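Thread on the text-based support line for people cutting down on prescribed painkillers and sleeping tablets. Notes from the pilot, mostly for those who run similar services. 1/14

Background. The line is run from the Wikström clinic on software by Tokton. A person signs up, is asked 28 questions about use, sleep and pain, and gets a taper plan agreed with their own doctor. After that, contact is by text message. 2/14

The 28 questions are too many. Jyoti Ahuja went through the logs and most people who gave up did so in the sleep section, which asks for the same thing three times in different words. We have cut it to one question. 3/14

Message timing. The first version sent a check-in at 8.00 every day. Replies were short and often just "ok". Moving it to early evening gave longer replies, and more of them mentioned missed or extra doses. 4/14
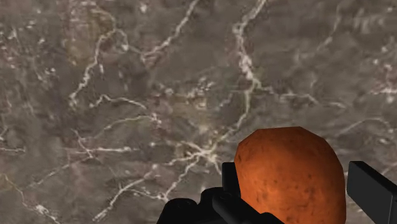 Marble surface with white veining.

We did not randomise the change of time, so treat that as an observation. It also coincided with August, when staffing was thin and replies from our side were slower. 5/14

Wording. "Did you stick to your plan?" was dropped after the first round of interviews. People read it as a test. The current text is "What did you take today?" with a free reply. Harder to code, better data. 6/14

Coding is done by two people separately. Åsmund Tangen and Ingegerd Fjeld agreed on most messages. The disagreements were nearly all over half tablets, where the reply did not give the strength. The form now stores strength at sign-up. 7/14

Risk messages. Any reply that mentions mixing with alcohol or other sedatives goes to a nurse, day or night. The word filter catches the obvious ones. It misses spelling mistakes and brand nicknames — we add these by hand each Tuesday. 8/14

The filter also flags far too much. "Wine" in a recipe is still "wine". We have left it that way for now. A nurse reading a harmless message costs a minute. 9/14

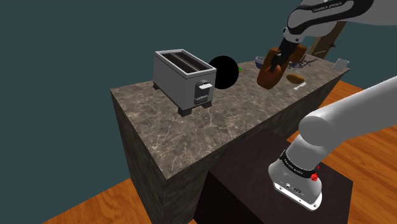
Kitchen worktop with a silver toaster.

Privacy. Messages show the sender as Plirkus, with no mention of medicines or the clinic. Several people share a phone with a partner or a parent, and this came up in interviews more than any other point. 10/14

Cost. Texting itself is cheap. We are well under budget after more than 1000 messages. Nurse hours are the real expense, and they do not fall much as people settle in, as the later taper steps bring more questions than the early ones. 11/14

Numbers, since I was asked. 46 people signed up, 26 were still replying at the last check. I have no comparison group and will not guess at what that means for dose. Prescription records are being requested. 12/14

Not covered here: under-18s, pregnancy, and anyone on opioid substitution treatment. They were excluded from the pilot and have their own routes. Please don't reuse our message set for them. 13/14

The message set and coding guide are with Themis Economou at Dikau, who is checking the translated versions. Requests to her team, not to me. Corrections to anything above are welcome in the replies. 14/14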